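FOR IMMEDIATE RELEASE

Durkside Viewers' Circle Declines to Endorse Return of "Vundier"

Group says it will wait for finished episodes before it celebrates

DURKSIDE, August. The Durkside Viewers' Circle, a fan group with 1444 paid members, said today that it will not join the welcome campaign for the new series of the science fiction drama "Vundier." Members were asked last month to sign a joint letter of support drawn up by the show's producer, Rastogi Pictures. They voted it down.

The Circle has followed "Vundier" since its first broadcast and would like to see it do well. It has also read a good many announcements over the years. The last one promised "answers at last" about the Lomen Gate. Viewers got a finale in which the Gate was shut, opened again and then dropped from the story, and the crew sat down to dinner.

The new series is set to run 6 episodes, down from 10. Rastogi Pictures calls this "tighter storytelling." The Circle notes that the company used the same words when it cut the holiday special, and that viewers were left with a plot that took place mostly in one corridor.

The company also says that the duplicate captain storyline will be "honored." The Circle would like to know what that means. Two series ago, the captain who came home from Lomen was strongly hinted to be the copy. Every script since has treated her as the original, with no scene to explain the change. A single line of dialogue would settle it, and members have been asking for that line at every public screening.

The Circle takes no side in the argument over whether the show has become too political. "Vundier" opened with a story about a water strike, and members who say it used to stay out of such things may wish to watch it again. The group's complaint is with the plotting.

The Circle will hold an open screening of the first two episodes at the Durkside Assembly Rooms, with doors at 4 p.m. A members' vote will follow, and the result will be published in full, including any result that proves this statement wrong. Admission is free. Non-members may attend but may not vote.

Representatives of Rastogi Pictures have been invited. The company has not yet replied.

ENDS

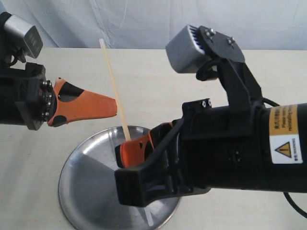 Two robot arms above a round metal tray, with a thin stick between them.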